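Search the gallery... Go

The Great Pouring Slip – Photo Gallery
November, by Lucinda Hutchins

I love a good fault, and this one is my favorite since we started at Cletia. Zakby, our pouring arm, had been filling party cups beautifully for weeks, and then one morning it put a puddle on the table and a good deal more on the carpet. I wanted to get the whole story onto the gallery page while it's still fresh, because the hunt for it was so much fun!

What went wrong

The job is simple to describe. Zakby picks up the pitcher, carries it over to the cup, tips, waits for the wrist sensor to say that enough weight has left, and tips back. The target is 170 milliliters. On the bad morning the first cups came out fine, and then cup seven kept going. The arm was still tilted when the drink came over the rim, and it stayed that way until Edvin Wallin hit the stop button.

Ambrose (our control software) had no complaints at all. According to the log, the wrist had gone exactly where it was told and the pour had ended on time. Edvin read the numbers out loud twice, standing in a wet sock.

So we blamed the sensor first. We hung test weights from the gripper all afternoon and the readings were lovely, every one of them. Then we blamed the tilt table in Ambrose, and I spent an evening going through it line by line and found a typo in a comment. The typo is fixed now, so the evening wasn't a total loss.

Finding it

Edvin put a strip of masking tape across the fingers and onto the pitcher, drew a pencil line over both, and ran the routine with plain water over a bucket. After a few pours the two halves of the line didn't meet anymore. The pitcher was turning in the grip! Every time Zakby tipped, it crept a little further, and by cup seven it was leaning 8 degrees more than the wrist thought it was. When the arm tipped back to its "finished" angle, the spout was still low enough to run. The weight reading really had said stop, and the software really had obeyed. The drink just didn't know about it.

One of the finger pads had worn smooth along its lower edge. You could feel it with a thumbnail but you'd never pick it out by eye, at least I didn't, and I had been looking straight at it for two days.

What we changed

We fitted fresh Kirel pads on both sides and wrote the date on the back of them in marker. Zakby now sets the pitcher down and takes a new grip between cups. It costs us two seconds a cup and I don't miss them one bit. Ambrose also checks that the weight stops changing after the tip back, and if it doesn't, the arm swings clear over the drip tray and beeps at us. We tried that part by fitting the old pads again on purpose – very satisfying beep.

There is one thing still on my list, the safety side. An arm that believes it has finished will happily let a person reach in for the cup. With a cold drink that means a wet sleeve, but we have been asked about hot tea, and I don't want to go near it until the light stays red whenever the weight is still moving. Edvin is wiring that up now.

Pouring height is the other half of a clean cup, and we've been arguing over it ever since the slip. Edvin likes a bit of air under the spout so he can watch the stream. I like it tucked in low, and with the black spout dipped just inside the rim of the red cup, a pitcher that creeps has less of a chance to throw its drink across the table. The pink stuff is already fairly high in there, too, and that is the part of the pour where I hold my breath every single time.
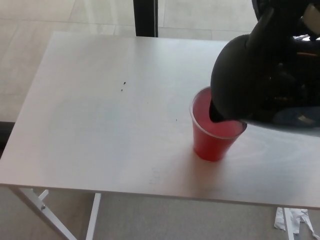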